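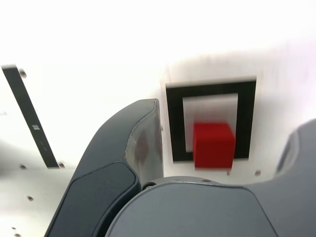
Black border tape lifting off a white panel

Posted August 13, 2024 by Huguette Nguyen

I have a white panel with a black square border and a gray field inside it, used as a parking spot for a red cube. The border was printed and came with the panel. I want to add a second square next to it in black tape, about the same thickness, and my test strips keep lifting at the corners. I tried Grinell tape first and then a cheaper roll with no name on it. Both came up within 2 days. The panel has a smooth finish and I wiped it with a damp cloth before starting. Should I be using paint? I'd also like to fill a couple of small screw holes while I'm at it.

Jocelyn Boychuk

Damp cloth isn't enough on a smooth panel. Wipe it with rubbing alcohol, let it dry, and don't touch the area again before the tape goes down. Cut four separate strips and butt the ends together. If you fold one long strip around the corners it will always pull up at the fold -- the tape wants to go straight again. Press each strip down with the back of a spoon and leave it overnight before you slide anything across it.

For the screw holes use a white filler, put on with a plastic card. Sand it when it's hard. I use 800 grit because coarser paper leaves a dull patch that shows in bright light. Do the holes before the tape or you'll get dust under the edges.

Paint works too but you have to scuff the surface first and mask it well. I wouldn't bother for one square.

Ouellet13

Just paint it. Tape always comes off.

Wistetex

Agree with Jocelyn on the separate strips. One thing to add, check how the cube sits before you pick the size. If the square is only a little bigger than the cube it will end up over the border half the time. I redid mine at 98 mm inside and kept the old one for a smaller block.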